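Subject: Re: [allotment-kitchen] Jam day, the hall kitchen, and who has the big pan
From: Philomena Frimpong
Date: 12th March

Morning all, replies in order below, quoted bits from the last digest at the bottom of each.

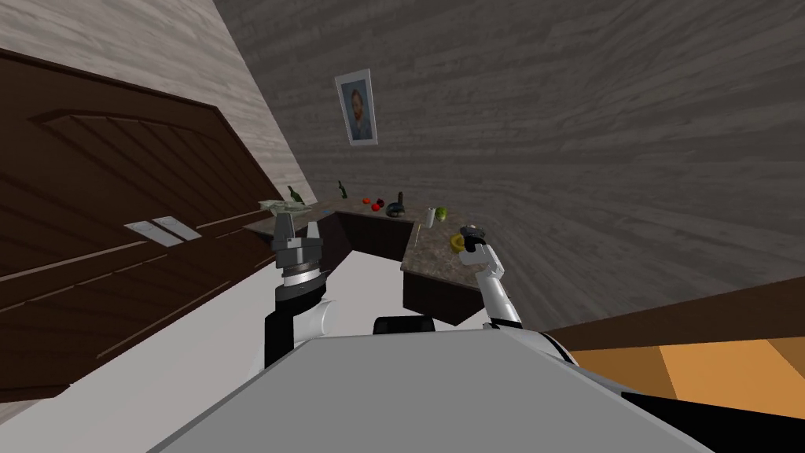 1. THE BIG PAN

The big pan is in my shed. It has been in my shed since January, when three separate people told me they had it. I have scrubbed it twice and the ring at the bottom is now a permanent feature, like the puddle by plot 26.

If you are borrowing it, please borrow the lid as well. They were sold as a couple.

2. MARMALADE, AND THE GREAT SETTING QUESTION

The earlier message said:

> Hello list. I made the Seville recipe that went round and it has not set. I boiled it
> for 40 minutes as written. It is delicious but it moves. My husband calls it "sauce".
> I have 10 jars of this. Do I boil it again or do I pretend it was meant to be like
> this? Also is the recipe wrong, or am I?
> Leria

Leria, the recipe is wrong. I should know, I typed it. The 40 minutes is for simmering the peel before the sugar goes in. The rolling boil comes afterwards and there ought to have been a line about it, but that line fell off somewhere between my notebook and the list. Apologies to you and to your husband, though "sauce" was uncalled for.

You can boil it again. Tip the lot back into a wide pan, bring it up slowly so the bottom doesn't catch, then let it go hard. Start testing after five minutes. Cold saucer, small blob, wait a minute, push it with your finger. If it wrinkles, stop. If it runs away, carry on and test again every couple of minutes. Take the pan off the heat while you test, or you will get your wrinkle and a pan of toffee at the same moment.

Wash the jars and heat them again before you refill them. New lids if the old ones have gone soft round the seal. You will probably end up with nine jars instead of ten and a darker colour, and it will taste a bit more of caramel. I like it that way. Opinions differ and I have heard all of them.

Things that also stop it setting, for anybody else with a cupboard full of sauce:

Pips and pith thrown away. That is where most of the pectin lives. Tie them in muslin and squeeze the bag properly at the end, until your hands complain.

Too much in the pan. It should never be more than half full, and a wide pan beats a deep one.

Sugar in before the peel is soft. The peel stays as it is from then on, and you will be chewing until Easter.

3. FREEZING SEVILLES

Fita asked whether you can freeze the oranges whole. Yes. They lose a little pectin, so add an extra lemon to each batch. Don't thaw them first, just put them in the pan frozen with the water. They look awful when they come out and it makes no difference at all.

I still have a drawer of them, if anyone was too slow at the greengrocer's. Swaps considered. No courgettes in any form, including relish.

4. JAM DAY

We have the hall kitchen from ten until four. The hall wants us out on the dot because the ukuleles come in after us and they are stricter than they look. Bring your own apron, your own jars and a tea towel you don't mind losing. Paulík is bringing scales — the proper ones, not the ones that thought everything weighed a pound.

We will be doing rhubarb and ginger, since that is what there is. If your rhubarb isn't up yet, come anyway and chop someone else's.

Last year's takings came to 258 pounds, and most of that has gone on the water butts. A couple of people wrote to ask why we don't charge more per jar. We tried. The jars sat there looking expensive until closing time and then we bought them ourselves.

5. LABELS

Please put the date on. I opened a jar on Sunday's toast last month marked only "GROKASIK" in green felt tip and I am none the wiser. It was plum, I think, or had been near a plum. If it's yours, it was very good, and I would like to know what was in it before I have any more.

Leria, let us know how the second boil goes. And if anyone has muslin to spare, mine has gone the same way as the tea towels.

Philomena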